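4.2 Streets that close on a house

The most rewarding group in our survey turned out to be the short residential streets whose view ends at a building. We walked 64 streets in the Busedari district in September, and 43 of them had what we call a closed view: someone standing in the roadway and looking ahead sees a house, a wall or dense planting before seeing open sky at ground level. We had expected far fewer!

Closed views came in many forms, but boundary walls did much of the work. A long wall on one side leads the eye down the street, and a change in its height gives a sense of distance even where there is little else to judge it by. Trees behind the wall matter too. Residents interviewed by Weldu and Giraldo often named a tree before they named a house when asked how they knew they were nearly home - a lovely result, and one we return to in Section 5.

Slope strengthens the effect. Where the paving climbs even slightly, the end house seems to sit on top of the road (Figure 3). Condori scored these streets separately, and they received the highest enclosure ratings of any type.
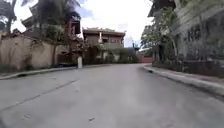
Figure 3. A closed view on a gently rising concrete street. The stucco wall on the left steps down toward the end house, and hedges partly screen its ground floor.

4.3 Streets with open ends

The remaining streets run out to a larger road or to unbuilt land. Their ratings varied much more, and wall height alone explained little of the spread.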